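4.3 Adding a data node to a Namside cluster

Use this procedure to add storage and compute capacity to a cluster that is already running. You need an administrator account and console access to the new node.

Before you start, check that the cluster status is Healthy. A cluster can hold up to 298 data nodes.

1. Install the Namside agent on the new node. Use the same version as the rest of the cluster.

2. Copy the file cluster.key from the head node to the agent's config folder.

3. Start the agent and wait for the node to show up under Pending.
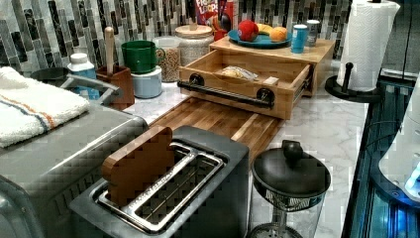

What if the node does not show up under Pending?
Check that port and firewall settings match those in section 2.1, then restart the agent. If the key file was edited or renamed, copy it again from the head node.

4. Select the node and click Approve.

5. Assign the node to a rack group. Sites that use the Milwood layout should pick the group with the fewest nodes.

Caution: Do not change the rack group once rebalancing has begun. Blocks may be copied twice and fill the disks.

6. Open the Rebalance tab and set the number of transfer threads. The default is eight. On a busy cluster, a lower setting leaves more bandwidth for queries,
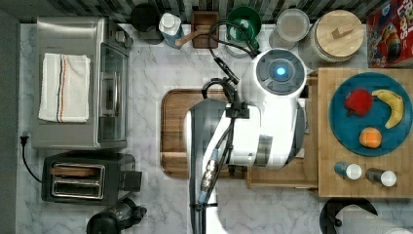 but the rebalance will take longer to finish. You can change the setting while the job is running.

7. Click Start. Progress is updated every 10 seconds.

Note: Scheduled jobs keep running during a rebalance. Large Msimang imports should be paused first.

8. When the job ends, run the block check from the Tools menu and save the report.

If the report lists missing blocks, leave the new node online and go to section 4.6.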